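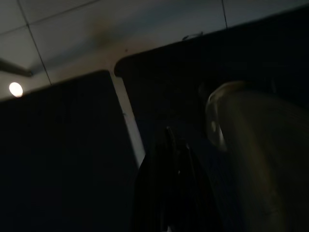
Clisia 桌面收拾工位:设备选型与预算图集

整理:Thibault Chauvin
采购核对:Marichka Kuzmenko
更新日期:2023年10月21日

本页汇总 Clisia 项目下一预算周期的设备需求,对象为家居环境内的桌面收拾任务:餐后桌面上的杯、碗、瓶、纸盒归位,残留物不洒落,冷藏类物品送至冰箱。图片取自作业现场,文字为对应的选型条件、报价口径和待定项。预算表共27个条目,页内只列影响选型的部分,线缆、扎带、标签纸等消耗品不展开。

计划配置工位2个,同型号、同固件、同末端。第二个工位不作降配处理。上一版方案曾考虑用旧臂凑第二个工位,评审后撤回,理由是两侧关节回差不同,数据无法合并使用。

采购范围

机械臂与底盘:Kwak 移动双臂平台,整机采购。
末端执行器:Rurkier 平行夹爪,含备用指尖。
腕部相机:随末端统一采购,不单独招标。
头部相机:沿用 Kwak 平台自带支架,相机本体另配。
集成与售后:Rarkex 负责到货验收、现场标定和首年维护。

Rarkex 的报价把标定服务与维护合并为一行。Marichka Kuzmenko 已要求拆开,拆分后维护部分可按年度列支,标定部分计入设备原值。拆分前本页不给出合计数。

现场通道与大件家具

场地按实际居住布置使用,不为设备拆改家具。对底盘的要求由最窄的操作位决定。冰箱一侧为白色墙柱,另一侧为深灰色柜体,双门冰箱夹在中间,下层大门开启时需要底盘在门前让位。桌子与冰箱之间的路线同样要穿过这一区域。

需要供应商书面答复的问题如下:

底盘原地转向时,双臂处于收拢姿态的最大回转半径是多少,是否包含夹爪和腕部相机。
亮面瓷砖地面的反光对底盘激光和深度相机的影响,有无可关闭的强度阈值。
从瓷砖驶上地垫边缘时,底盘能通过的最大高差。
急停后重新上电是否需要重新建图。

Kwak 提供的参数页只给出了空载回转半径。该值不能直接用于方案,需要以安装末端后的实测结果替换。地垫高差一项,Kwak 的技术人员口头答复可以通过,目前没有书面材料,按未答复处理。

图注:冰箱操作位。墙柱与深灰色柜体之间为窄凹位,地面为大块白色亮面瓷砖,左侧是小桌,右下靠柜体处堆有纸箱。底盘选型以这一位置为约束。

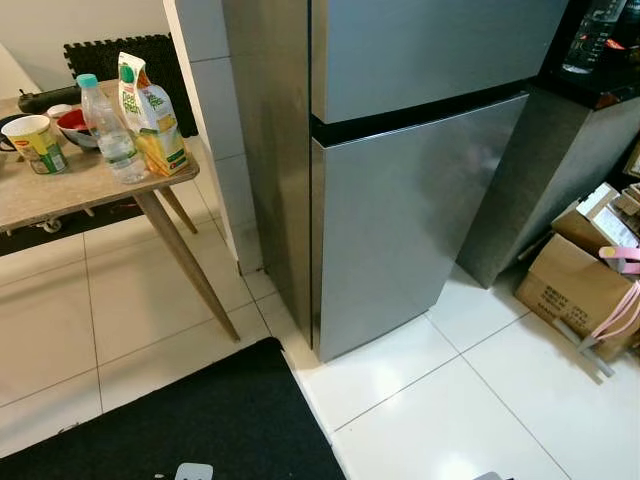
末端执行器:开口、指尖与透明物体

桌面物品的直径、壁厚和刚度差别较大。纸质泡面杯受力即变形,瓷碗自重较大,空的透明塑料瓶几乎没有重量且容易被指尖推倒。单一夹持力设定不能覆盖全部物品,因此力控为必选功能,不接受只有开合位置控制的型号。

Rurkier 提供两种指尖:硬质防滑指尖和软质包覆指尖。软质指尖对薄壁杯的适应性较好,但厚度增加,伸入并排摆放的瓶子之间时余量变小。本次两种都采购,以软质为默认安装。备用指尖单价814元,按套计,列入备件而非耗材。Rurkier 建议的更换间隔为约400小时,该数字来自其自有测试工况,与本项目的抓取频率不一定相符,首批更换以磨损检查为准,不按计时强制执行。

腕部相机的视角需要与末端一并确认。夹爪抬高并翻转时,视野内可能以天花板和指尖为主,目标物只占很小一部分;物体为透明材质时,贴近镜头后轮廓更不易分割。选型时应要求供应商提供该姿态下的原始图像,不接受仅有正面俯视姿态的样例。曝光控制需支持手动锁定,自动曝光遇到顶灯直射会压暗其余区域。

对透明物体的补充要求:

深度图对透明瓶身允许空洞,但瓶盖和标签区域应有有效深度。
厂商算法若对空洞做插值填充,必须能够关闭,并保留原始深度。
腕部相机与头部相机的时间戳需同源,同步方式写入合同附件。

最后一条在 Rarkex 的草案中写作“支持同步”,措辞过宽。修改稿已发回,要求写明触发方式、允许偏差和验收方法。

桌面区域:工作空间与物品清单

餐桌面积不大,物品密度高。浅盖的白色收纳容器上还叠放有粉色量杯和小瓶,因此抓取规划须处理双层堆叠。带柄的杯、壶在不同朝向下可用的抓取点不同,夹爪腕部的旋转行程需留足。含残留物的碗、杯在搬运中要保持水平,对手臂末端姿态的稳定性有要求,这一项列入验收。

物品清单不按品牌管理,按抓取类型管理。同类物品在采购替换时可以换品牌,但尺寸、材质和盖型需要一致,避免训练数据与现场物品脱节。
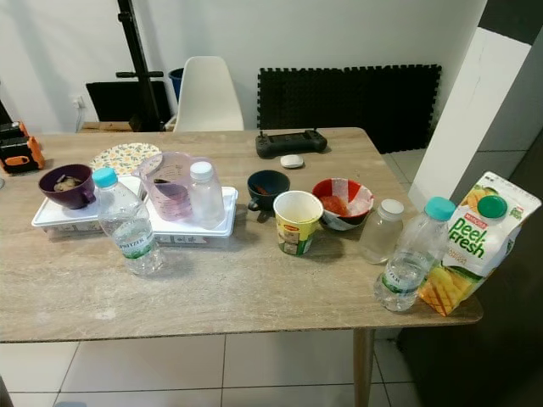
替换物品由工位负责人每月补齐,费用走消耗品科目。瓷质物品单独登记,破损后按原规格补购,补购前暂停相应任务,不用塑料件代替。食物残留类样本不进入长期清单,由当班人员按任务卡准备。

手臂的有效行程以能够到桌面远端为下限。桌后是靠墙一侧,有椅子和立架,底盘绕行空间有限,远端物品需要从前侧或旁侧完成抓取。Kwak 平台标准臂长满足桌面中线以内的抓取,远端是否满足,与底盘停靠位置有关。加长臂为选配件,报价已包含在 Rarkex 的第二版方案中,尚未决定是否采用。

两种方案的差别如下:

标准臂加升降立柱:臂的刚性较好,末端抖动小,立柱升起后重心上移,底盘限速。
加长臂不带立柱:前伸能力较强,满负载前伸时末端下垂明显,需要做重力补偿,标定周期缩短。

技术侧倾向第一种。预算侧的顾虑在于立柱为独立部件,保修期与平台不同步,后续维护合同会多出一份。Marichka Kuzmenko 已向 Rarkex 询问能否统一保修起止日期,答复预计在10月内给出。

安装与验收中的桌面状态

验收不在清空的桌面上进行。标准测试桌面应同时包含立放的瓶、敞口的杯、带残留物的碗、纸盒和堆叠容器,物品之间允许相互遮挡。供应商提出先以单件物品逐项通过、再做混合桌面,这一顺序可以接受,但付款节点只与混合桌面的结果挂钩。

测试中出现以下情况按失败计:

物品倾倒或跌落,无论是否为当前目标物。
敞口容器内的残留物洒出。
夹爪与桌面发生超过设定力值的接触。
人员介入后未在记录中标注。

碰到非目标物但未造成移位,只记录,不计失败。供应商对最后一点没有异议,对“无论是否为当前目标物”有保留意见,认为密集桌面上应允许轻微连带移动。现行文本的处理方式为:移动可以,倾倒不可以。

图注:餐桌作业位。左侧边缘可见夹爪的黑色指部,桌上有紫色罐、收纳容器、量杯、碗、纸杯、水瓶和果汁纸盒,物品之间间距较小。

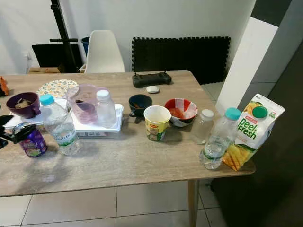 预算科目与时间安排

平台、末端、相机列入固定资产,按整机编号入库,末端与手臂分开贴标。分开贴标便于后续单独送修,送修期间平台可换装另一工位的末端,前提是两套末端的标定文件均已存档。

备用指尖、相机连接线和夹爪保护罩列入备件。备件首批数量按两个工位同时运行考虑,不按单工位推算后翻倍,保护罩可以共用。

软件许可单列。Kwak 的运动规划许可按平台计费,离线仿真许可按席位计费,后者目前只申请一个席位,由 Thibault Chauvin 的机器使用。如需增加席位,走年中调整,不占用本次额度。

场地改造不单列。电源取自现有墙面插座,充电座的位置需避开冰箱门的开启范围和柜体前的物品堆放处。充电座若必须占用通道,则改为人工换电池,换电池方案的费用差额由 Rarkex 补充报价。

待定项

底盘安装末端后的回转半径,等待 Kwak 实测数据。
地垫边缘通过能力,等待书面答复。
升降立柱保修期能否与平台一致,等待 Rarkex 答复。
相机同步条款,修改稿待 Rarkex 确认。
软质指尖与硬质指尖的首批比例,待试装后确定。

以上各项全部回填后,预算表进入会签。对条目编号有疑问的,请直接在表内批注,不要另存副本。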